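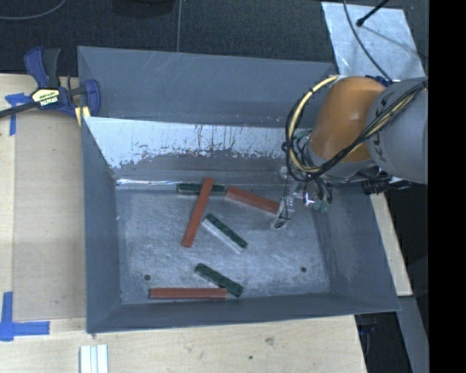

**Ticket 61: blocks keep getting stuck in the sloping metal bin**
Opened by: Jarlath Carroll
Room: Medeiros
Status: open (see the bottom)

Right, I'm starting a proper log for this one because I've had the same conversation in the corridor three times now and I keep forgetting what we've already tried.

The problem is the big grey metal bin, the one with the sloping sides that sits on the wooden table. We tip the long blocks into it, red and green, and most of the time they come out again without any fuss. But every so often one ends up lying flat along the bottom where the slope meets the floor, and then it's a right pain to get hold of. Your fingers don't fit down behind it, you push it, it slides along the seam, and you end up chasing it into the corner. The other version is when one block lands on top of another and the bottom one gets left behind because whoever's emptying the bin takes the top one and thinks that's the job done. We sent a set to Stondomeck last month with a green one missing and guess where it was.

**First go: fewer blocks**

We used to chuck the whole set in, 33 of them, which was silly. I've been trying it with just six, three red and three green, and it's miles better. You can see the bare floor between them and you can see which one's on top. They still cross over each other though! The long ones are the worst for it as they only need to land a bit skew and there you are, red over green, like a dropped box of pencils.

**Second go: giving the bin a clean**

Solomiia wondered if the floor was grabby in places, what with all the cloudy patches on it. So I emptied it out and had a good go with warm water, washing-up liquid and an old tea towel. Came up lovely to the touch, looked exactly the same. The patches are in the metal, I think, and so are the scratches. I ran a block up and down afterwards and couldn't feel it catch anywhere, so I'm crossing that off. (Please don't use the green scourers on it, it's scuffed enough.)

I also checked the two little round holes in the floor, one over to the left and one over to the right. A block is far too big to go down one, obviously, but I thought an end might be catching on the rim. Dragged one across each hole about every way I could think of. Nothing. Smooth as you like.

**Third go: is the table level?**

No, as it happens. I put a marble in the bin and it wandered off towards the near side every single time. Got the spirit level out of the Drendari cupboard and the table's a touch low along that edge. Folded up some card, stuck it under two of the legs, and the marble now more or less stays where it's put. Might be coincidence, but I tipped the six in 5 times after that and only had one go right down into the seam. Before the card it was nearly every time.

I'd rather have proper feet on the table than a wodge of card, so if anybody's ordering from Ziltach this month, could you add a pack of the screw-in adjustable ones? I can fit them myself.

---

**Comment from Solomiia Kovalchuk, Tuesday**

Thanks for this, very thorough! Two things from me. I had a turn after lunch and the level table does help, but I still got a red lying across a green up at the far side, so I don't think that will cure the crossing over. It's more to do with how we tip. If you go slowly and move the box along as you pour, they land more spread out. When I upended it all at once I got a heap.

Also, could we please count them back in? I know it's boring. The dark green ones are quite hard to spot against grey metal if the lamp isn't on, and I walked away from one this morning.

**Reply from Jarlath**

Fair point on the tipping, I am a bit of an upender. Tried it your way and it's definitely better, though I wouldn't swear to it after one afternoon. And yes to counting. I've stuck a bit of masking tape on the shelf with "3 red, 3 green" on it so there's no excuse, me included.

For getting a flat one out of the seam: press down on one end, right at the tip, and slide it away from the wall before you try to lift. Much easier than scrabbling at the middle of it. If there's one lying over the top, take that off first and put it in the box, don't just shove it aside or you'll only be moving the problem along.

**Where we are**

- Cleaning: done, made no difference
- Floor holes: checked, fine
- Table: levelled with card, waiting on proper feet
- Tipping slowly: seems to help, everyone please try it
- Counting back in: from now on

I'm leaving this open until the feet turn up and I've had another go with the marble. If you get one stuck in the meantime, add a line under here saying which colour and which side of the bin.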